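Workshop notes > Builds > Gripper

Gripper, part three: bushings and a lot of filing

October, by Rostam Golestani

I said last time that the fingers were meeting badly. They still were when I got back to the shared workshop at Nornport, so most of this month has gone on the linkage and very little on anything that would look like progress to my family.

For anyone who missed the earlier posts, I am building a hand-held gripper with a parallel linkage. You squeeze, the fingers close, and they are meant to stay square to each other the whole way. Mine closed at the bottom first and left a gap at the tip that I could get a fingernail into. On a pencil it didn't matter. On a washer lying flat it was hopeless.

I blamed the fingertips and printed new ones, which took an evening and changed nothing. Anqi Fu, who has the bench by the window, picked it up, wiggled one arm sideways and handed it back. The play was in the pivots. I had drilled the holes straight into the printed arms and run the bolts through bare plastic, and after a few weeks of opening and closing they had gone oval.

So I took the lot apart and lined the pivots with brass. I bought a bag of 30 from Liltetti, in two sizes, and had to open every hole out to suit. The first arm I did with a hand drill and ruined. After that I used the pillar drill at its slowest speed and backed each hole with scrap wood. The brass went in with the vice and a bit of card to protect the face. Two sat slightly proud and I took them down with a fine file, then 400 grit paper on a flat block.

The arms themselves are reprinted from the old drawing with 5 mm added to the length between centres. That gives a wider opening, and the handle still fits my hand. Total weight with the handle on is 126 grams, up a little on the plastic-only version. I can't feel the difference.

Putting it back together was slow. I had forgotten which way round one of the spacers went and did the left side twice. If you are following along with the Winari drawings, mark your spacers before you take them off.

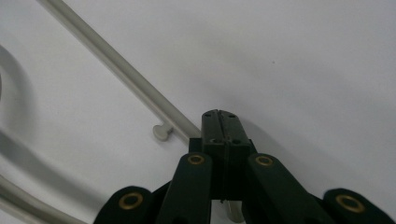
The gripper closed, with the brass in the pivots.

The tips now press together along the whole seam. I tried it with a strip of thin paper at the top, middle and bottom, and it held in all three places. There is still a trace of twist if I force one finger sideways, and I think that is the handle flexing, so I am leaving it alone for now.

Next job is the trigger return. The spring I have is too strong and my hand aches after ten minutes. Chu do a softer one in the same length, and I've ordered a couple. I also want to try rubber facing on the fingertips, although Anqi reckons it will peel off within a week. If you have found a glue that holds rubber to printed plastic, leave a comment with the name of it.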